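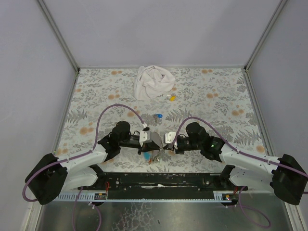 I put off buying a patterned mat for the longest time. My old one was plain gray rubber, ugly as a boot, and it did its job for years until one corner curled up and refused to lie down again. So in February I finally gave in and ordered the Lotorlow in the fern print, and I've now had it down long enough to have opinions (my family would say too many!).

First, the looks, which are the reason most of us end up here. It's a white background with gray ferns and leaves all over and soft orange dots scattered in between. I worried the dots would be too cheerful for a work surface, but they're gentle, and I've grown very fond of them. The print is calm enough to live with and still makes the corner feel less like a garage. I have pale gray walls, and the ferns sit beautifully against them.

Now, the one thing to think about before you order is what you'll be putting on it. Small bright things show up wonderfully. Yellow and blue are no trouble at all, and I can find a little blue cap at a glance. White cloths are another matter – drop a crumpled one on those ferns and it takes your eye a second longer, though the folds give it away. Anything clear or grayish is the hardest, and I've patted around for a bit of thin plastic more than once. If you mostly work with see-through pieces, I'd look at the solid navy from Kakwood instead.

Mine came rolled up tight and wanted to stay that way. I weighed the corners down with cookbooks and left it for 16 hours, and after that it was flat, bless it. There was a slight smell for the first 2 evenings, and then I stopped noticing. I wipe it with a damp cloth and a drop of dish soap. Tea comes right off the white if you catch it early. Ballpoint doesn't, so I have one small blue squiggle near a fern to remember my grandson by.

My friend Gwion Ellis has the same mat in his sewing room and finds the pattern a little busy for sorting pins, and I can see his point. I'd still buy it again, and I'm thinking of getting a second one for the craft table upstairs.

Four stars out of five, with the missing star for the ballpoint.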